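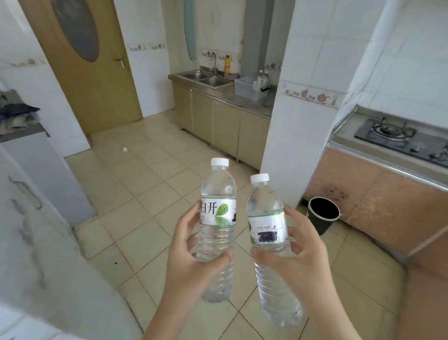
2022-05-22

Kitchen day. Hedvika Machala wants the drinking water, the sink end and the base cabinets written up before we order anything, so this is mostly a list of what is there and what I'd do with it.

Water
Two bottles to start with, same white caps, both close to full. One has 白开 on the label with a green leaf. The small print is on the back and I didn't copy it out. We were using the tap for the rinse tests in April and the results drifted, so from now on bottled water only, and write the bottle on the sheet. Keep them off the floor overnight.

Sink end
Stainless double sink, curved chrome faucet. The yellow-and-orange bottle, dish soap by the look of it, stays beside the faucet. The pink cloth is for wiping down the sink and nothing else. White bottles and containers live in the grey basket further along the counter — put them back there, Dong-hyun found one in the hallway on Friday.

Floor
Cream tiles, grey grout. There were a few dark specks and a scrap of white paper or similar in front of the door area. Sweep first, then mop with the Patico cleaner at 15 ml per bucket. Last time I used 40 and the tiles stayed sticky until the evening.

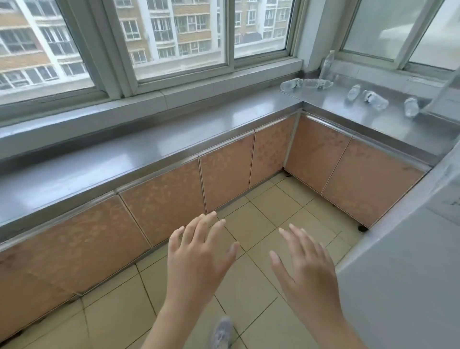 Base cabinets
Salmon-colored doors with a marbled pattern, thin metal trim between them. They sit a little off the tiles on small adjustable feet, one of them right at the inside corner. Dust and grime along the bottom of the big left door, and the tiles have darker patches close to the cabinets. A flat brush should reach under. Don't flood it.

Dong-hyun Woo thinks the feet could be raised a bit to make room for a mop head. I'd leave them alone until we've checked the counter with the long level. Lehtinen sells replacement feet, 80 for a box, far more than we need. Sterken will do singles but shipping is slow.

To do
Long level from the Drustgate store room.
Brush under the corner, both runs.
Wipe the tiled ledge under the windows.
Ask Hedvika if the order can wait a week.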